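What Gets Borrowed: Two Years of Loans at the Idmont Toy Library

Project report by Daniyal Afridi and Gitau Mabula

Why we picked this

Gitau's little sister has been going to the Idmont toy library since she could walk, and he had the idea for this project while waiting in line behind a boy who wanted to take home the same garbage truck for the third time. We both thought the same thing: which toys go out over and over, and which ones just sit there? Our statistics unit asked for a real data set that nobody had cleaned up for us, and boy, did we find one.

The data

The library writes every loan on a paper card. We typed up 3,423 of them, covering two school years. The first 2,000 took us most of March, and after that we got a lot faster (Gitau can now read any handwriting on earth). Each card has the toy's name, the date out, the date back and the child's age in years. Names of families were covered before we got the cards.

The toy names were a mess at first. "Fire engine," "fire truck" and "red truck w/ ladder" were all the same toy. We made a list of 11 groups and put every card into one of them: vehicles, building, puzzles, pretend play, dolls, music, outdoor, board games, ride-ons, baby toys and everything else. When we disagreed about a card, we asked Ms. Walon at the desk, and she nearly always knew the exact toy.

What we found

Vehicles won, which we expected. Building toys came in right behind them, and in the winter months they pulled ahead! That was our first really exciting graph. Outdoor toys dropped almost to nothing after October, as you would think, but ride-ons hardly dropped at all. We guess people let kids use them in the hallway.

Puzzles surprised us. They go out a lot, but they come back fast, often the next week. Board games are the opposite. Families keep those until the very last day, and late returns are more common for board games than for any other group.

We also looked at age. Three-year-olds borrow from nearly every group. By six, most kids have settled on one or two groups and stick with them. We only have age in whole years, so the lines on our age chart are pretty bumpy, and we would not trust the far right end of it because there are very few cards for kids over eight.

Pretend play was the hardest group to read. It looks small in our bar chart, but the numbers leave out the big pieces. Those are too heavy to lend and get played with in the room, so they have no cards at all. If you only read the loan cards, you would think hardly any kid at Idmont likes to play house or store. Ten minutes in the room on a busy afternoon and you know better.

Problems

Some cards had no return date. We left those out of the "how long" graphs but kept them in the totals. A few had a date back that was earlier than the date out, and we fixed the ones where it was clearly a New Year mix-up.

What we would do next

We would love to spend a few afternoons in the playroom with a tally sheet, writing down which big pieces get used and for how long. A toy kitchen is a good one to start with, because several kids can use it at once and a loan card could never show that.

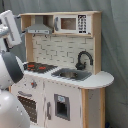
The tally sheet would need a column for how many kids are playing together, and we would want the same age groups as on the cards so the two sets can go side by side. Gitau has already drawn up a first version, and Ms. Walon has said we can try it out after spring break.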